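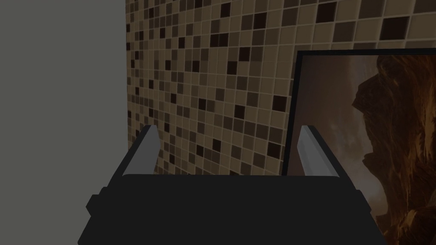

4.3 Changing the water filter

The Modlow under-sink unit takes one Truveo cartridge, part no. 674. Change it every September, or sooner if the tap starts to run slowly. Allow 25 minutes the first time.

You will need a new cartridge, a washing-up bowl, an old towel and the spanner supplied with the unit.

1. Turn the blue lever a quarter turn to shut off the cold supply.

2. Open the filter tap and leave it open until the flow stops.

3. Put the bowl under the housing and spread the towel across the cupboard floor. The housing holds more water than you might expect.

4. Fit the spanner and turn the housing anticlockwise as seen from below. Once it moves, finish by hand.

5. Lift out the old cartridge and put it in the household rubbish.

6. Wipe the inside of the housing with a clean damp cloth. Do not use bleach or washing-up liquid.

7. Check the rubber ring. If it is cracked or flattened, replace it before going on. Spare rings come in the Evance seal kit.

8. Stand the new cartridge in the housing with the arrow pointing up, then screw the housing back on. Hand tight is enough – the spanner is for removal only.

9. Open the blue lever slowly and look for drips around the joint.

10. Run the filter tap for 7 minutes and throw this water away.

Note: The water may look cloudy at first. This is trapped air and clears on standing.

CAUTION: Never connect the unit to the hot supply. Water above 80 °C will warp the housing.

If the joint still drips, close the lever, take the housing off and seat the ring again – see 4.5.

Text revised by Natália Šimek, July 23, 2019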